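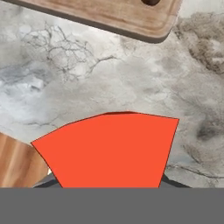 Ullcombe Kitchen: Hand-Steered Demonstrations

Gallery, updated December 22, 2021

The Ullcombe set covers kitchen tasks recorded in simulation under remote control. An operator steers the arm with a handheld controller, and the simulator logs the gripper pose, the finger opening and the rendered views at every step. The target was 50 accepted demonstrations per task. Episodes are capped at 1000 steps; anything longer is dropped before review.

Views on this page come from the gripper side, with the housing at the bottom edge. They are shown unprocessed. No crop or color correction was applied, and the tilt is left in, as the policy receives the same input in training.

Counter view

Cutting board at the far side, marble counter between it and the gripper. The flat orange-red shape covers most of the space between the two dark fingers. Operators working from this view alone have little to judge depth by, so the controller gain is halved near the counter.

The pattern in the marble is texture only and has no effect on contact. Early versions of the kitchen used a plain gray surface, and operators drifted sideways on long reaches without noticing. The patterned surface went in during October and has stayed.

Container view

Tapered container with a light gray rim and brown granular contents, black appliance behind it, tiled wall beyond. Both gripper fingers show at the bottom. The camera rolls with the wrist, so a tilted wrist gives a tilted kitchen. New operators tend to correct for the tilt by hand, which adds a small back-and-forth motion to the log. The motion is kept if the episode is otherwise clean.

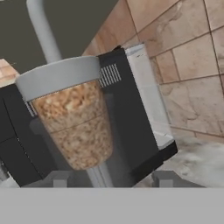

Ataberk Ateş disagrees with keeping it. In his review notes he writes that a policy trained on hesitant wrist motion will reproduce the hesitation, and that the operator should redo the episode. He marked 13 episodes for removal on these grounds. They remain in the archive under a separate label and are left out of the default split.

Recording notes

Remote control and hand guiding are logged in the same format. Hand guiding needs a physical arm and is covered on the Flirkport page. The main difference in the logs is speed – hand-guided paths are faster in free space and slower at contact.

Pauses at the start of an episode are trimmed. Pauses in the middle are kept, with the gripper state held constant.

Tsung-han Chow maintains the replay script. It steps through a log at recorded speed and stops at the first pose the simulator cannot match. Logs made before the October update need the old counter file loaded first.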